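Evaluation of the Bratska Gripper Kit for Small Workshops
Project report, Imke Kohlhase
Supervisor: Elfriede Harms
Jun 28, 2021

3. Test setup

The kit is sold by the firm Sperling for 2000 euros. It contains the gripper, a mounting plate, the cable and a license for the control software, which has the name Hekby. The arm is not included. We used the arm which our laboratory has already since December.

I wanted to know if a person without much experience can use the kit for soft objects. For this reason I chose a round wooden bowl as the place to pick from. The side of a bowl is a difficulty, as the fingers must go down inside without touching the rim. The manual explains flat surfaces very well, but it has only one short paragraph on containers.
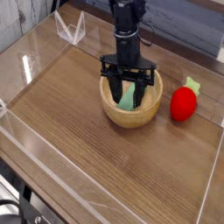
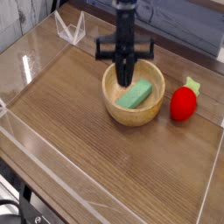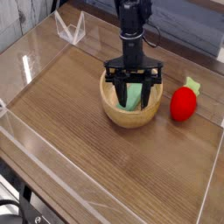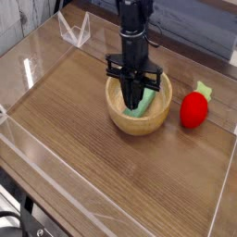

Figure 3: Gripper at the wooden bowl with the soft green object inside. The red plush toy lies on the table to the right.

4. Results

I made 275 attempts with the bowl. In 46 of them the object was not lifted. Most of these failures came when the object was lying close to the inner wall, so one finger had too little space. I changed the approach height in the software and the failures became fewer, but they did not disappear.

The installation took me one afternoon. The screws fit well and the cable is long enough. Less good is the calibration menu, where the words are different from the words in the manual. I wrote to the support in Brilberg and received a helpful answer on the next day.

5. Open points

The force setting has no unit, only a scale. I could not compare it with our older gripper. The log file of all attempts has 733 lines and is stored with the appendix.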